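Filed under: Shop Talk, Money Pits

The gripper budget, or how I learned what a finger costs

I have been asked to produce a number. The number is supposed to represent everything we will spend on one robot arm between now and July, and it is supposed to fit in one cell of a spreadsheet that somebody upstairs has already colored yellow. Yellow means "pending." I have been pending for eleven weeks.

If you have never priced a robot arm, let me save you some time: the arm is the easy part. The arm has a web page. The web page has a button that says Request a Quote, and after you press it a very pleasant stranger emails you for the rest of your life. The quote for ours came back in two days, it was more or less what we expected, and I typed it into the yellow cell with a feeling of real accomplishment.

Then I read the second page of the quote. The arm comes with an arm. It stops at the wrist. What you want on the end of the wrist - the part that touches the world, the part you were buying the arm for - is sold separately, under a heading called Tooling, and Tooling is a country with its own currency.

We had three candidates. Karagiannis makes a very handsome gripper that can pick up an engine block, and I would recommend it to anybody who has an engine block. Brototley makes a suction setup that needs compressed air, and our building has no compressed air, so you are pricing a compressor, and then a closet for the compressor, and then a conversation with the people on the other side of the closet wall. Prilero makes a plain two-finger gripper with a camera mount, and the thing I liked about it was that the price list ran to one page.

So two fingers and a camera it was. The fingers wear, which I knew. What I had not appreciated is that they are listed as a consumable, like printer ink, and that the replacement pair is $1,421. I read that line several times. I asked if it was a typo. The pleasant stranger said it was not a typo but that there was a discount at 14 pairs.

My view at this point was that we should find out what we need to pick up before we commit to anything, and what we need to pick up is the stuff people leave on tables. Cups, mugs, drink bottles. Nothing on the list weighs anything. The clear bottles are the ones I would pay money to take off the list, and here is the sort of thing the wrist camera has to work with.
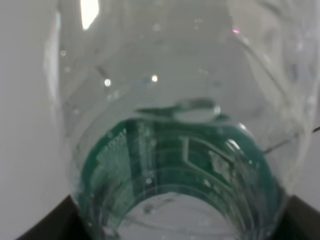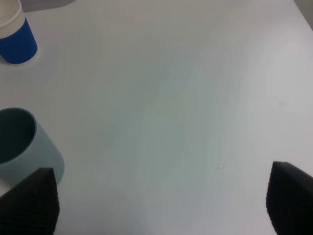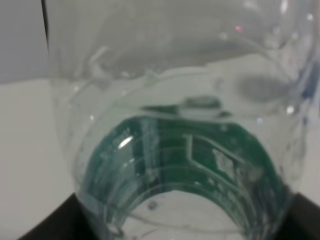

Back to the yellow cell. Everyone's first instinct with clear plastic is to spend. A depth camera was proposed, and then a better depth camera, and then a second one to keep an eye on the first. I got prices for all of these and they now live on a tab named "No." A lot of depth cameras have trouble with transparent things to begin with, so you can pay a good deal extra to be told with great precision that there may or may not be a bottle. My counter-proposal was better lighting, which cost less than the shipping on the camera, and I am still waiting to hear whether lighting counts as equipment or as facilities. If it's facilities it comes out of somebody else's yellow cell, and you can imagine how hard I am rooting for facilities.

Force is the other place money wants to go. A thin bottle gives when you squeeze it and a ceramic mug doesn't, and a paper cup has its own opinions. You can buy a force sensor that sits between the wrist and the gripper and costs about what I paid for my first two cars together. Or you can set the grip lower, go slower, and put up with the occasional thing getting dropped. I budgeted for slower. I also budgeted for mugs.

Some lines I forgot on the first pass, in case you are building one of these sheets yourself:

Cables. The one in the box is never as long as the distance to the outlet.

A table. You will assume you have a table. You have a table that wobbles. An arm bolted to a wobbly table is a very expensive way to shake a table.

Mounting plate. The bolt pattern on the arm and the bolt pattern on the gripper have never met. Pratidcombe will sell you an adapter that introduces them. It is a disk with holes in it, and I have decided not to think about the price per hole.

Props. This got a laugh in the meeting, and then it turned into the only line anybody wanted to discuss. Do we buy the cups? Can we bring in cups from home? Does a bottle of water become inventory, and does it stop being inventory if someone drinks it? I have written "props, misc." and put a figure next to it that is larger than it needs to be, since every other line is going to come back smaller.

Time. There is no cell for time. I made one, it got deleted, I made it again in a smaller font.

As for the fingers, I've gone back and forth. Fourteen pairs is a lot of fingers for one arm. I don't know how fast we will wear them out, and the pleasant stranger says it depends on use, which is also what my dentist says. I put in for two pairs, plus a note that we may come back for more, and I wrote the note in the tone of a person who is definitely coming back for more.

The sheet went upstairs on 19 January 2022. It returned before lunch with one comment, on the table line, asking if we had considered using a table we already own. I have answered with a video of the table.

Posted in Shop Talk, Money Pits | 11 comments | 2 shares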